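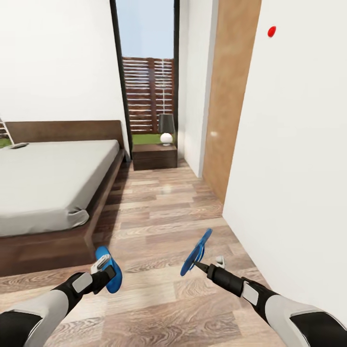 When the Borno housing estate was laid out on the former Poirier brickworks, the architects were asked to fit 43 dwellings onto a narrow strip of land bounded by a canal wall of 1783. Their answer was a terrace of deep, slender houses, each organized around a small court. Bedrooms were placed at the rear, on the quiet side. A tall, narrow glass doorway at the back of a bedroom, with a plank floor running toward it, brings daylight into a deep plan and gives direct access to the outdoors, and the Borno houses rely on the same arrangement.

The structure is of load-bearing brick, with party walls spaced at 5 meters. Floors span between them without intermediate supports, so that partitions can be moved as households change. Sultach, the contractor, reused brick from the old kilns for the street front, where its uneven color is left exposed.

The estate was built in three phases, the last of which faces Plollen Street. There the terrace steps back to preserve a row of lime trees, and the front doors are paired beneath shallow concrete canopies. Residents enter through a low vestibule before reaching the court. The canal wall was repaired in lime mortar and now forms the boundary of the shared garden.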